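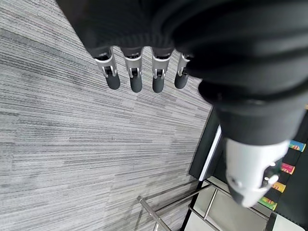

Black knitted fabric, ribbed along its lower hem.

Flenden Textile Museum
Learning Pages for Young Visitors

Why Do Knitted Clothes Stretch?

Pull gently on the cuff of a sweater and let go. The cuff becomes wider, then returns to its old size. Try the same thing with a cotton handkerchief and very little happens. Both are made of thread, so why do they behave differently?

Woven and knitted

Most cloth is made in one of two ways. In weaving, two sets of threads cross each other. One set runs up and down, and the other passes over and under it from side to side. The threads lie nearly straight and have little room to move.

In knitting, the yarn is bent into loops. Each loop is pulled through the loop below it, and a row of loops is called a course. When you pull on knitted fabric, the loops change shape. A tall, narrow loop can become a short, wide one. When you let go, the bent yarn springs back toward its first shape.

What is ribbing?

There are two basic stitches, called knit and purl. A knit stitch looks like a small letter V. A purl stitch looks like a small bump. Each is the back of the other: turn a knit stitch over and you will find a purl.

Ribbing is made by placing columns of knit stitches beside columns of purl stitches. The knit columns push forward and the purl columns sink back, so the fabric folds up a little, like a paper fan. Pulling it sideways opens the folds. This makes ribbing useful at cuffs, collars, and hems, where clothing must fit closely but still let a hand or head pass through.

By hand and by machine

A hand knitter usually works with two needles and makes one stitch at a time. The child's mitten in our Jacobs Gallery has 52 stitches around the wrist. The blue fisherman's sweater in the next case has 196 around the body.

Knitting machines have many needles, each with a tiny hook that catches the yarn. The flat machine on the lower floor came from the Floltley mill and has 295 needles. It is shown working every afternoon at 2:30. Visitors are asked to stay behind the yellow line while the machine is in use.

Try it at home

You will need an old sock, a magnifying glass, and a sheet of white paper.

Put the paper inside the sock and lay the sock flat on a table. Look at the leg through the magnifying glass and find a single V. Follow its column up toward the top. Now stretch the sock from side to side and look again. Draw one loop before stretching and one loop during stretching.

Words to know

Course: a row of loops running across the fabric.
Wale: a column of loops running up the fabric.
Yarn: fibers twisted together into a long strand.
Gauge: the number of stitches in a measured width.

Text by Armelle Marchal. Stitch diagrams for the printed edition by Marek Halás. Teachers may copy these pages for classroom use.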